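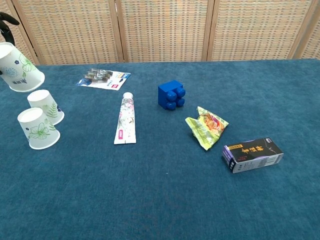

**Consent forms for filmed interviews: one form or two?**

**mvanleeuwen** wrote:

I'm in the second year of a doctorate on seasonal workers in food packing. I've got 41 interviews planned, some on film, some sound only. My supervisor wants one consent form for everybody. The ethics office has sent back comments asking for two: one for taking part, and a separate one for being shown on screen. Has anyone done it either way? I start in June and need to get the forms translated first.

Marloes Van Leeuwen

**packhouse_north** wrote:

Two. I used one on the Nowakowski project and regretted it. People signed at the start, then told me things on camera they wouldn't have wanted their employer to hear. I had to go back to each of them with the rough cut and a new form. Some had moved and I couldn't use their footage.

**Maarten De Bruijn** wrote:

I'd go with one. Every extra sheet makes it look more like dealing with an office, and many of the people you'll meet have had enough of that. I use a single page with tick boxes for sound, face and name, and I read it out loud. Then I ask again once they've seen the edit.

**packhouse_north** wrote:

Tick boxes are fine if the person can change them later. On most forms I've seen there is no space for that.

**Maarten De Bruijn** wrote:

Mine has a second column with its own date and signature. It's the same page.

**tillie_r** wrote:

Check what your funder says about storage too. Draltia gave me 2,000 for translation and then wanted copies of all signed forms, names included. I refused and they accepted a list of codes, but it took a long time to settle.

**mvanleeuwen** wrote:

Thanks. The second column might satisfy both sides. Maarten, do you leave a copy with people? Some of mine share rooms with their supervisors.

**Maarten De Bruijn** wrote:

I offer one and most say no. I give them a card with a phone number and nothing about the study on it.

**packhouse_north** wrote:

I still think film needs its own form, but ask the ethics office if they'd take the column version before you pay for any translation.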